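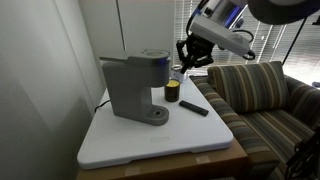 Chore machines: what they can do, what they can't, and how to get your house ready anyway

Updated June 2026

Quick one this month, the boiler man is coming. Lots of you have written in asking if it's worth waiting for a machine that does the housework. Short answer, no, don't wait. Longer answer below, with tips, most of which work just as well if it's you doing the tidying.

MUGS

Mugs are the thing everyone wants dealt with. Pick up mug, carry mug, put mug in dishwasher. Sounds like nothing. A gripper can close on a mug perfectly well if there's air all round it. Trouble starts when the mug is shoved up against something else, a candle jar say, and the fingers have to get in between. We do it without looking. A machine has to work out which bit is mug.

So: leave a hand's width round anything you want picked up. Good habit for humans too, fewer things get knocked over. Handle facing out. Don't stack a teaspoon in it.

Still half full? Do it yourself. Liquid is a whole other problem, and tea on a striped sofa is a pain to get out (cold water, blot, dont rub, then a drop of washing-up liquid).

COFFEE MAKERS

Pressing one button, fine, even the cheap arms manage that. Lifting a lid, usually. Putting the pod in the right way up, hit and miss. Emptying the drip tray without slopping it down the cupboard, I've yet to see it done well and I don't do it well either.

Tip for drip trays: kitchen towel in the bottom before you move it. Soaks up the worst. Rinse every couple of days, and give it a proper go with hot water and a bit of bicarb once a week.

Keep the flex behind the machine and off to one side. Loose cable is a nuisance for cloths and a worse one for grippers. A bulldog clip on the back edge of the table does the job.

If you keep your coffee maker on a wooden side table, put it on a tray. Any flat wipeable one will do. Drips go on the tray, tray goes in the sink, table stays nice. Doing without one is how I got the ring on mine.

REMOTES

Slim, dark, flat. Hard to pick up off a smooth surface for anything without fingernails. Chrysoula Antoniadis at the Otau repair workshop put a strip of felt under hers, so it sits up a touch and you can get under it. Costs pennies. Works for arthritic hands as well, and that's really why I'm passing it on.

Pick one place for the remote and stick to it. Same corner, same way round. Machines like that and so do husbands.

CANDLES

Jar candles: not a job for a machine, lit or just blown out. Glass stays hot a good while and hot wax moves. Wait till it's set before anyone or anything shifts it.

Getting the last wax out of the jar: freezer for 3 hours, then a butter knife round the edge, it should pop. Wash jar in warm soapy water. Don't tip wax down the sink, please, I had letters about this in November.

ON THE SHOP FLOOR

Different story. Lammers, who do the packing for the garden centre at Stidivville, have one arm on the end of the line and it shifts over 900 trays a shift. Same tray, same height, same spot. That's the whole secret. Nobody leaves a candle in the way.

Their foreman told me they spent 5 weeks getting the bench right and an afternoon on the arm. Worth rembering if you've a workshop at home. Sort the bench first. Tape marks on the edge for where things go, a bit of masking tape is plenty. Bins with the front cut low. Screws by size, one size per tub.

Firevley want 200 pounds a month to rent their tabletop model, and it'll clear a table if the table is laid out how they like. You'd have it cleared by then.

WHAT I'D HAND OVER TODAY

Hoovering flat floors. Mowing, if the lawn's simple. Window panes, sort of.

WHAT I'D KEEP

Washing glasses. Anything with wax, tea or a cable. Folding. Blinds, which need a damp sock over your hand and the slats shut first one way then the other, top to bottom.

Next month limescale. Send me your kettle questions, and if you've tried the felt trick let me know what glue you used, mine has come off twice.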